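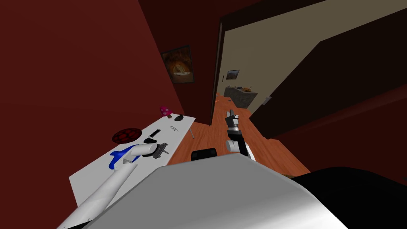 Licenças para motos de aluguer voltam a subir em Prorneck

O preço de uma licença anual para motos de aluguer em Prorneck chegou a 349 euros no leilão de setembro, o valor mais alto desde que a câmara municipal deixou de as atribuir por ordem de inscrição. No leilão anterior, a mesma licença tinha ficado nos 311 euros.

A subida apanhou de surpresa os pequenos operadores. Danica Oravec tem uma oficina e seis scooters na zona do porto e renovou apenas quatro licenças. As outras duas motos estão à venda. "Fiz as contas ao inverno e não dava", diz. "De novembro a março alugo uma, às vezes duas. O resto fica parado na garagem a gastar bateria."

O sistema funciona por propostas fechadas. Cada operador indica quantas licenças pretende e quanto está disposto a pagar por cada uma. A câmara ordena as propostas e todos os vencedores pagam o valor da última proposta aceite. Há 500 licenças por ano, divididas por dois leilões, e o número não muda desde a criação do regulamento.

Os operadores pagam ainda uma caução de 100 euros por veículo, devolvida no fim do contrato se não houver multas por liquidar. Marlene Campbell, que trata da contabilidade de vários alugadores da cidade, considera que a caução pesa mais do que parece. O dinheiro sai todo de uma vez, na altura em que é preciso pagar também seguros e inspeções.

Do lado da procura, o que mudou foi a chegada da Zillero. A empresa, que já alugava bicicletas elétricas, apresentou-se pela primeira vez ao leilão das motos e ficou com uma parte considerável do lote. Yakubu Wike, responsável pela operação local, não revela quantas licenças comprou nem o valor que propôs. Confirma que as primeiras motos, do modelo elétrico Kavosau, entram ao serviço antes do Natal.

"O preço foi definido por todos os que concorreram", afirma Wike. "Nós propusemos o que achámos que valia."

Olumide Isah, que aluga motos a estafetas, discorda. Para ele, o problema está em juntar no mesmo leilão empresas com frotas grandes e negócios familiares. Um estafeta paga à semana e muda de moto quando muda de trabalho, e a margem por veículo é curta. Isah já avisou os clientes de que a renda semanal vai subir em janeiro. Alguns disseram-lhe que vão comprar mota própria, em segunda mão.

A associação de comerciantes da Zwane, a avenida onde se concentra a maior parte das lojas de aluguer, pediu à câmara que reserve um terço das licenças para quem tenha menos de dez veículos. A proposta deve ser discutida na revisão do regulamento. Fica por decidir se os modelos elétricos continuam sujeitos à mesma licença que os de combustão, questão que a Zillero também levantou por escrito.

Vasilis Kovačević, que deixou o ramo há dois anos e hoje só faz reparações, vê os antigos concorrentes passar-lhe pela oficina com motos cada vez mais velhas. Adiam a troca para poderem pagar a licença, explica. Na semana passada mudou a correia de transmissão a uma scooter que ele próprio tinha vendido.

As inscrições para o próximo leilão abrem em fevereiro.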